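How to Budget for a Bin-Picking Cell Without Forgetting the Small Stuff

By Mereana Mahuika, for the Bistdale shop automation pages
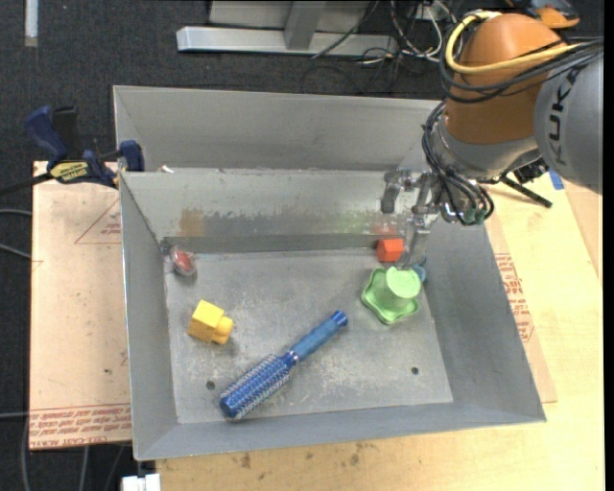 What should I price first when I'm planning a robot cell?

Start with the things you want it to pick up, and let the arm wait a little. I know the arm is the fun part (I have spent many happy evenings with catalogs!), but the shape and size of your items will settle the gripper, and the gripper will settle a good share of everything else on your list.

With that said, get yourself a cup of coffee and a blank spreadsheet, and let's go through it in the order I use myself.

Step 1. Gather your test items

Walk through your home or shop and pick out things that differ from each other. A round hairbrush with a glossy handle, a small cube, a yellow toy block with a peg on it and something flat like a green star will teach you more than a whole box of matching parts. Shiny and see-through pieces are worth including, as they can be hard on depth cameras. Write down the widest and narrowest place you might want to grab on each one, and the weight of the heaviest. Keep that page. You'll be sending it to every supplier you talk to.

Step 2. Decide on the gripper

Take your narrowest and widest numbers and look for fingers that cover both. If no single gripper does, put two on the budget or drop an item, whichever hurts less. Ask each supplier whether the mounting plate and the cable are in the price. When we got our first quote from Gisteck, the plate was a separate line farther down the page, and I had added up the total twice before I saw it.

Step 3. Now choose the arm

Add the weight of the gripper, the brackets and your heaviest item, then leave yourself some room on top. People forget the brackets all the time. For reach, measure to the farthest corner of the bin floor, and remember that the arm has to come down into the bin at an angle without its wrist bumping the wall. Sloped walls give you more space to work with, so if you're buying a bin anyway, look at flared ones.

Step 4. Price the bin, the table and whatever holds them together

A bin that slides even a little will spoil your day, so budget for clamps. Ours is a metal bin on a wooden table with a pair of blue clamps along the edge, and cardboard underneath. I put $189 on our sheet for the bin and $30 for clamps, and I'd do the same again. Do check that your tabletop is thick enough for the clamps to bite on, and that you won't mind a few scuffs.

Step 5. Give cables their own line

Please don't tuck these under "miscellaneous"! Gripper wiring, camera leads, power, network and extension cords all add up. Nhi Mạch, who set up the Osach cell down the hall from us, taught me to lay a piece of string along the real path each cable will take, with the arm stretched out as far as it goes, and order from the string. Our cable line came to $243, and I had guessed $200 before I tried it her way.

Step 6. Safety and floor space

Mark the arm's full reach on the floor with tape and stand back from it. Get your risk assessment quoted early, along with any fencing or scanners it may call for, and ask who signs off on it. We used Ghoneim for ours and booked in June, which left us time to move a bench.

Step 7. Send the sheet out

Send the same item list and the same floor sketch to each supplier, and ask for delivery, training and spare fingers as separate lines. When the quotes come back, put them side by side and call about any line that appears on one and is missing from another.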